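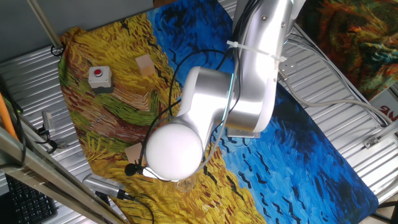
Minutes, Doment project catch-up, March

Present: me (taking notes, so blame me), Erick Biwott, Moushumi Amarasinghe, two of the Sterkura students. Started at 2:10 because the kettle was slow.

1. Last time's actions
Erick had promised to re-label the old runs and he's done it – all 3000 of them, bless him. I was meant to write up the calibration steps and I haven't. Carried over.

2. Background results
This took most of the meeting. Moushumi walked us through the comparison between the policy trained over a plain grey mat and the one trained over busy printed mats (the Van Gogh wheat field and friends). We kept 322 demos for each so it'd be a fair fight. On a mat neither policy had seen, the plain one managed 5 grasps out of 20 and the busy one got 16! I asked her to say it twice. Erick's worry is that blocks are too easy, and I think he's right. A pale block on yellow paint is still a block. He wants the clear cup scored separately, as the edges are so hard to pick out against brushstrokes. Agreed, and Moushumi will split the table that way before anybody quotes the numbers outside the group.

3. Contact sound
I gave a quick update on the clip-on mic. The idea is to use the sound of a touch to mark the moment of contact, so we don't have to do it by hand. Motor noise is the trouble so far. One student suggested recording the arm moving with nothing to grab and subtracting that, which I'm happy to try. We argued over whether the Dristska filter is overkill and didn't settle it.

4. Writing
We're aiming for a short paper, with Sivakumar as the name for the method unless someone comes up with a nicer one. Moushumi has the results section, Erick has methods, and I've got the intro (gulp).

Actions
Moushumi – split results by object
Erick – new cup trials, unseen mat only
Me – motor noise recording, calibration steps, really this time

Finished at 3:25.

Shared 5 times · 2 comments

Erick B.
It was 16 before the re-label. I'll check it's still 16 after.

Moushumi
It is, I ran it again last night. Cup table's coming.

We use cookies to remember your settings. Accept | Manage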